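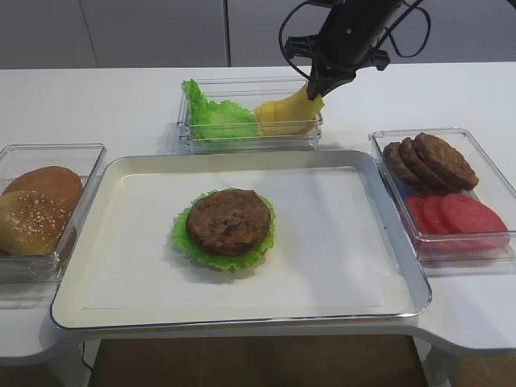

Lettuce down, patty on, and the gripper has hold of the cheese.

So, the burger robot. A few of you have asked me on the ramp at Brindley whether it's coming for the sandwich bench, and after my morning over at the Punow test kitchen I can give you something better than a shrug.

It builds burgers. Slowly! I make 26 chicken wraps before the first smoko and I wasn't feeling threatened. The tubs go around the tray much like we set up our own bench, buns on the left, greens and cheese at the back, patties and tomato on the right, and the arm picks from above. I kept wanting to reach in and straighten the patty (once a line cook, always a line cook). 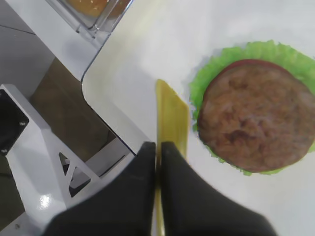

Gripper's-eye view, with the cheese between its fingers and the burger alongside.

Cheese is the thing I grilled the Ghauri people on, because anyone who's peeled cold slices apart at five in the morning knows what they're like. They said it's one of the fiddlier jobs they've tried and they didn't pretend otherwise, which I liked.

Now the bit you really want. The plan is for one unit, called Buvov, to come to Brindley in August and sit at the end of line 8. It gets the plain burger orders and that's it. Rosters stay as they are for the trial, and the two of us on that end will swap between filling tubs, checking trays and our usual packing. My wrists are all for it. My worry is the chat, to be fair. Half the fun of that end of the line is having someone across from you, and I told them so. They wrote it down, so we'll see.

I also asked who cops it when an order goes out wrong. Answer: the shift lead signs off the tray, same as now. I'd like that on paper before we start.

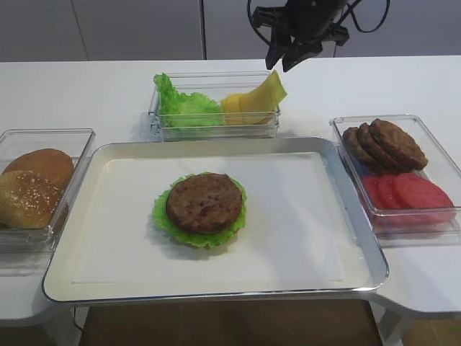
Arm up behind the tubs, with bun, cheese and tomato still in theirs.

There are 19 spots for the next visit to Punow and the sheet is on the lunchroom door until Fri 16 December. Closed shoes, please, and hair tied back. If you're on nights, ring extension 1130 and they'll find you an afternoon time. Go and have a look, and ask about the cheese!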